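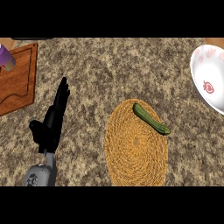 ## Countertop and kitchen surfaces, Unit 26, Sirkosgate

Inspection type: turnover, between tenants. Carried out in July with the water and power on. Items are marked OK, ACTION or N/A. Comments follow where the mark alone is not enough.

### 1. Stone surfaces

- [x] **1.1 Cracks and chips.** OK. Front edge checked by hand along the full run. One old chip by the dishwasher, filled, smooth to the touch.
- [ ] **1.2 Seam at the corner.** ACTION. Filler has shrunk and a fingernail catches in it. Refill with color-matched epoxy. On mottled stone, check the match in daylight.
- [x] **1.3 Sealer.** OK. Water drop test, ten minutes, no darkening at either of two points.
- [ ] **1.4 Caulk at backsplash.** ACTION. Split behind the faucet, 48 mm long. Cut out and replace the full length. Do not patch over.
- [x] **1.5 Overhang support.** OK. Brackets tight. No movement under hand pressure.

Comment on 1.3: woven placemats and trays should be lifted when the sealer is tested. Moisture held under a mat is slow to dry and can leave a dull ring that will not show from standing height.

### 2. Sink and drain

- [x] **2.1 Clips under sink rim.** OK.
- [x] **2.2 Trap and slip joints.** OK. Filled both bowls, released together, joints dry with a paper towel.
- [ ] **2.3 Shutoff valves.** ACTION. Cold valve turns but does not close fully. Replace both valves as a pair.
- [x] **2.4 Cabinet floor.** OK. Slight swelling at the back left corner, same as last report. Firm.

### 3. Electrical

- [x] **3.1 GFCI outlets.** OK. Both trip and reset.
- [x] **3.2 Cover plates.** OK. One screw missing, replaced during the visit.
- [ ] **3.3 Under-cabinet light.** ACTION. Etim strip, right half dead. Driver is warm and hums. Disconnect until replaced.
- [x] **3.4 Range circuit label.** OK. Panel directory is legible.

### 4. Range and hood

- [x] **4.1 Anti-tip bracket.** OK. Rear leg engaged.
- [ ] **4.2 Hood filter.** ACTION. Grease-loaded. Soak or replace. Part is stocked by Duststead under bin 457.
- [x] **4.3 Hood duct.** OK. Damper opens on low speed and drops shut when the fan stops.
- [x] **4.4 Clearance to cabinets.** OK.

### 5. Detectors and extinguisher

- [x] **5.1 Smoke alarm, hallway.** OK. Sounds on test.
- [ ] **5.2 Extinguisher.** ACTION. Gauge in the green but the tag is out of date. Swap for a tagged unit from the Fikivard store room.
- [x] **5.3 CO alarm.** OK.

### Closeout

Work order 207 covers items 1.2, 1.4, 2.3 and 3.3. Items 4.2 and 5.2 go to the regular maintenance round. Item 2.3 is to be done before 1.4, so that the new caulk has a full day to cure with the faucet off. Reinspect sections 1 and 2 only, and attach the valve receipt to this sheet.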